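Catalog > Surface Care > Interior Wood > Table and Counter Finishes

Flimex Hardwax Oil for Interior Tables

Flimex Hardwax Oil is a clear, low-sheen finish for bare or previously oiled wood indoors. It is supplied to furniture makers, schools, libraries and property managers who maintain a large number of tables and need a finish that can be repaired in place. The product was developed at the Tănase workshop under the direction of Teodor Tănase and is distributed in the United States by Flokosari.

The oil penetrates the upper layer of the wood and cures to a firm, matte surface. Worn areas may be cleaned, lightly sanded and recoated without stripping the full top. Where a table has been varnished or lacquered, the existing coating must be removed completely before the oil is applied. 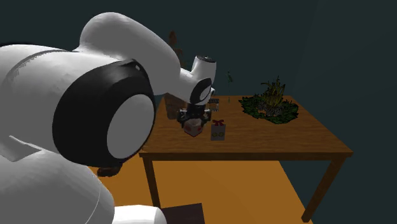
Suitable uses

The finish is intended for dining tables, reading tables, desks, shelving and benches. It may be used on oak, ash, beech, maple, walnut and most softwoods. Oily tropical species should be wiped with a suitable solvent and tested first. The product is not intended for floors, exterior furniture or surfaces in constant contact with water.

Color will deepen slightly on all species. Customers matching new tables to older stock are advised to prepare a sample board from the same batch of wood and to judge it under the lighting of the room in which the tables will stand. Flokosari cannot accept returns of opened containers on grounds of color.

Preparation

Remove wax, polish and grease. Sand with the grain, finishing at a medium-fine grit. Very fine sanding closes the surface and limits how much oil the wood can take up. Vacuum the top and wipe it with a dry, lint-free cloth. End grain may be sanded one grade finer than the face if an even tone is required.

Application

Stir thoroughly; do not shake. Apply a thin coat with a short-haired brush, a white pad or a cotton cloth. Leave for 20 minutes, then remove all excess with a clean cloth, following the grain. Oil left standing on the surface will remain tacky and must be removed with a pad and a small amount of fresh oil.

Allow 8 hours before the second coat. Two coats are sufficient for most work. Tables in public rooms may receive a third coat on the top only. Light use is permitted the following day. Full hardness is reached after four weeks, and during this period the surface should be kept free of standing water, hot dishes and cleaning agents.
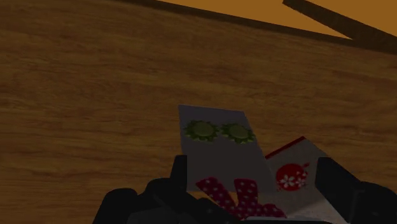 Routine care

Dust with a soft, dry cloth. Spills should be wiped up promptly. For regular cleaning, use a damp cloth and Gakine neutral wood soap diluted according to its label. Ammonia, bleach and abrasive powders will dull the finish and are not recommended.

Safety

Cloths soaked with oil can catch fire without an outside source of heat. Lay used cloths flat outdoors to dry, or place them in a sealed metal container filled with water, before disposal. Keep the product out of the reach of children. Ventilate the work area during application and drying.

Ordering and technical advice

The oil is available in pint, quart and gallon cans. Institutional orders are handled by Coralie Lowther. Questions on preparation, older finishes and repair should be addressed to Dorin Olteanu in the technical department. Safety data sheets are supplied on request with every order.

Product information revised January 29, 2021.

Filed under: Oils and Waxes, Interior Wood, Table Maintenance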